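보행로 정비 및 지하 배수관 조사 사업 중간 보고

제출일: 2022년 1월 30일
수신: Soltemier 재단 지역환경 지원팀
작성: Clastau 생활환경연구소 현장조사반

1. 보고 범위

본 보고서는 재단 지원으로 진행 중인 Söderlund 단지 보행로 정비 및 지하 배수관 조사 사업의 중간 경과를 정리한 것이다. 지난 보고 이후의 현장 조사, 도면 정리, 주민 의견 수렴, 예산 집행 상황을 다룬다. 설계 변경에 관한 사항은 아직 협의가 끝나지 않아 5항에 쟁점만 적었다.

2. 조사 진행 상황

조사 대상 관로는 모두 3개 구역으로 나누어 진행하고 있다. 북측 구역은 관 내부 촬영과 경사 측량을 마쳤고, 중앙 구역은 촬영만 끝난 상태다. 남측 구역은 진입로 공사와 일정이 겹쳐 착수가 늦어졌다. 시공사와 작업 순서를 다시 맞추었고, 남측은 중앙 구역 측량이 끝나는 대로 들어간다.

계획한 점검 지점 87개소 가운데 54개소의 조사를 마쳤다. 남은 지점은 대부분 남측에 있으며, 일부는 준공 도면에 표시된 위치와 실제 위치가 달라 현장에서 다시 찾아야 한다. 도면이 여러 차례 수정되는 동안 변경 이력이 남지 않은 것이 주된 원인으로 보인다. 관리사무소가 보관하던 종이 도면을 넘겨받아 스캔했고, 측량 좌표와 대조하는 작업을 하고 있다.

북측에서는 관 이음부가 어긋난 곳과 토사가 쌓인 곳이 확인되었다. 토사 퇴적은 준설로 해결할 수 있다. 이음부 어긋남은 부분 굴착이 필요한 곳과 내부 보수로 충분한 곳을 나누어 판단해야 한다. 판정 기준은 자문을 맡은 Ross Gillies 씨와 협의하여 초안을 만들었고, 중앙 구역 자료까지 넣어 확정할 계획이다.

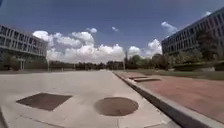
중앙 구역의 경사 측량은 통행 제한 시간을 줄이기 위해 오전에만 실시한다. 하루 작업량이 줄어드는 대신 주민 통행로를 오후 내내 열어 둘 수 있다. 측량반은 두 조로 편성했으며, 한 조가 측량하는 동안 다른 조는 전날 자료를 정리한다. 이 방식으로 바꾼 뒤 자료 누락으로 현장에 다시 나가는 일이 줄었다.

3. 자료 관리

촬영 영상과 측량 성과는 Trosik 자료관리 시스템에 올리고 있다. 처음에는 조사자마다 파일 이름을 다르게 붙여 검색이 어려웠다. 현재는 구역, 지점 번호, 조사 순번의 순서로 통일했고 이전 파일도 같은 규칙으로 고쳤다. 재단 담당자용 열람 계정은 발급을 마쳤다. 원본 영상은 용량이 커서 별도 저장장치에 두고, 시스템에는 축약본을 올린다. 원본이 필요한 경우 현장조사반에 요청하면 된다.

4. 주민 의견

의견 접수 기간에 들어온 의견은 14건이다. 비가 온 뒤 물이 늦게 빠진다는 내용이 가장 많았고, 작업 안내가 늦다는 지적이 그다음이었다. 유모차와 휠체어가 지나는 구간의 단차를 먼저 살펴 달라는 요청도 있었다.

안내 지연에 대해서는 게시 시점을 앞당기고 동별 출입구에도 안내문을 붙이기로 했다. 단차 문제는 원래 조사 항목에 없었으나 보행로 정비 설계에 바로 쓰이는 자료이므로 측량 때 함께 기록한다. 추가 비용은 발생하지 않는다. 물 빠짐에 관한 의견은 위치를 특정할 수 있는 것만 조사 지점과 연결했고, 위치가 분명하지 않은 것은 제출자에게 다시 문의하고 있다.

5. 협의가 필요한 사항

첫째, 북측 일부 관로의 관경이 도면보다 작다. 이대로 두고 준설만 할지, 정비 공사 때 교체할지 결정이 필요하다. 교체할 경우 본 사업의 예산 항목으로는 처리할 수 없으므로 단지 측 부담분에 대한 별도 협의가 있어야 한다.

둘째, 보행로 재포장 범위다. 당초 계획은 관로 상부만 복구하는 것이었으나 관리사무소는 폭 전체를 포장해 달라고 요청했다. 부분 복구는 비용이 적고 공사 기간이 짧다. 전면 포장은 이음매가 줄어 이후 관리가 쉽다. 두 안의 내역서를 작성하고 있으며 다음 보고 때 첨부한다.

셋째, 남측 구역의 야간 작업 허용 여부다. 진입로 공사와 겹치는 구간은 주간에 장비를 세울 자리가 없다. 소음 문제가 있으므로 허용되더라도 촬영 작업에 한정하고자 한다.

6. 예산 집행

인건비와 장비 임차료는 계획 범위 안에서 집행되었다. 남측 착수 지연으로 장비 임차료 일부가 남아 있으며, 같은 용도로 이월하여 쓸 수 있도록 승인을 요청한다. 도면 스캔 비용은 당초 내역에 없던 항목으로, 사무용품비에서 전용하였다. 증빙은 별첨 정산표에 포함되어 있다.

7. 향후 일정

중앙 구역 측량을 마친 뒤 남측 조사에 착수하고, 전 구역 자료가 모이면 보수 우선순위를 정한다. 최종 보고서는 5월에 제출할 예정이다. 5항의 세 가지 사안은 남측 착수 전에 재단 의견을 받아야 일정에 반영할 수 있으니 검토 후 회신을 부탁드린다.

별첨: 정산표, 점검 지점 목록, 주민 의견 접수 대장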